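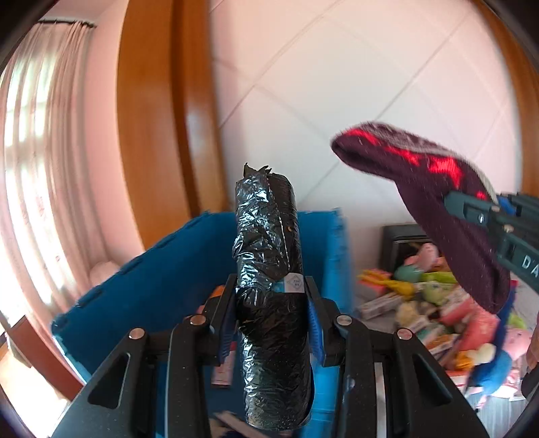 ## Come and listen with us: singers and listeners wanted for the Clangate Song Survey

Do you know a song that you learned from a gran, an uncle, a bus driver, someone on the next allotment? We'd love to hear it. We are collecting the songs people in Stovomstead sing at home and at work, and we're looking for people to join us from May until the end of the summer.

The survey began when Bernadette Hoarau found a box of exercise books in the old Clangate school, full of words to songs with hardly a note of music among them. There are 702 songs in those books (a few are the same song with the verses shuffled, and we argue over those). So far we have matched tunes to 44. Some came from people in their nineties, and one came from a boy of eight who had it from his childminder!

### Who we're looking for

**Singers.** You don't need a good voice. Half a verse is fine, and so is humming. Songs in any language are welcome - the exercise books are mostly in English, but the town isn't, and we want the collection to sound like the people who live here now.

**Listeners.** We need 20 people to visit singers in pairs, make a sound recording and write down what they're told. You'll go out about twice a month, usually for an hour and a half, and it nearly always runs over as there is tea. Reading music is handy but we can teach you enough to get by.

**One person who likes old handwriting.** Book six is a nightmare.

### What you get

- Two evenings of training with Mervyn Yeoman, 6.30pm to 8.30pm, upstairs at the Massawe Rooms
- Bus fares and mileage paid back, and childcare costs if you ask us first
- The loan of a recorder
- A copy of the finished songbook, with your name in it if you'd like that
- A place at the big sing in September, which was a joy last year and went on until they locked up

Listeners must be 18 or over. Singers can be any age, with a parent or guardian there for under-16s. Singers choose whether their recording is shared, kept private or wiped, and can change their mind later.

### How to join

Drop a note in the survey box at Stovomstead library, or leave a message for Bernadette at the Massawe Rooms desk. Tell us your name, the best way to reach you, and which of the three you fancy. Listeners, please add a few lines on why it appeals. There's no form and we don't need a CV.

If you know any version at all of "The Korer Ferry", please come to us first. We have eleven verses and no tune.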